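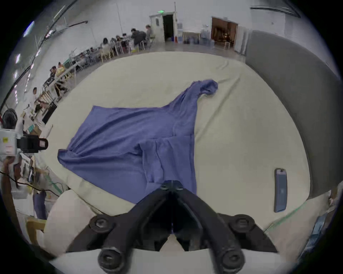 *A hand-held gripper at the hem of a long-sleeved blue shirt, on one of the padded tables in the Wukley hall.*

**Tiltley opens its garment handling hall to visitors**

Wukley, 11/10/2025 — Tiltley has received 67 visitors at its first open day in the Wukley hall, where the company collects demonstrations for robots that will handle clothes. The guests came from laundries, repair workshops, two technical colleges and the neighbourhood. They were invited to walk between the tables during a normal working shift and to put questions to the operators.

The programme of the day was kept simple. Zainab Iyamu, who leads the hall, gave a short welcome and explained how a task is prepared. After this the visitors were divided into groups, and each group followed an operator through the folding of shirts with a hand-held gripper. The movements of the hand and the tool are recorded, and the recordings are later used to train a robot arm.

"Many guests expected to see only finished machines," said Zainab Iyamu. "We wanted to show the work which comes before. A shirt is a difficult object. It never lies two times in the same way, and our operators must decide again each time where to take hold of it."

In the afternoon, visitors could try the gripper themselves under the guidance of Tobiloba Usman, senior operator. Each person had 5 minutes and one shirt. According to Mr Usman, the most frequent difficulty was the sleeves, which beginners like to pull straight before the body of the shirt is flat. "It is better to begin with the hem and to go slowly," he said.

The garments for the day were lent by Chukwu, a textile rental company which has worked with Tiltley since last December. Chukwu supplies 200 used garments for the present phase of the project, among them work shirts, aprons and children's clothes. Volker Grube, operations manager at Chukwu, attended the open day with four colleagues from the sorting department.

"Our staff know these clothes very well, and they had many practical remarks," said Mr Grube. "For example, cuffs with buttons should be treated as a separate case. I was glad that the remarks were written down at once."

Tiltley plans a second open day in spring. It will include a demonstration of folding by a robot arm, which is at present being tested together with the software partner Itavent. School groups are also welcome, but should register early — the places at the tables are limited.

**About Tiltley**

Tiltley prepares and records manual tasks for the training of robots, with a focus on textiles and household work.

**Contact for press and visits**

Weronika Cieślak, Communications, Tiltley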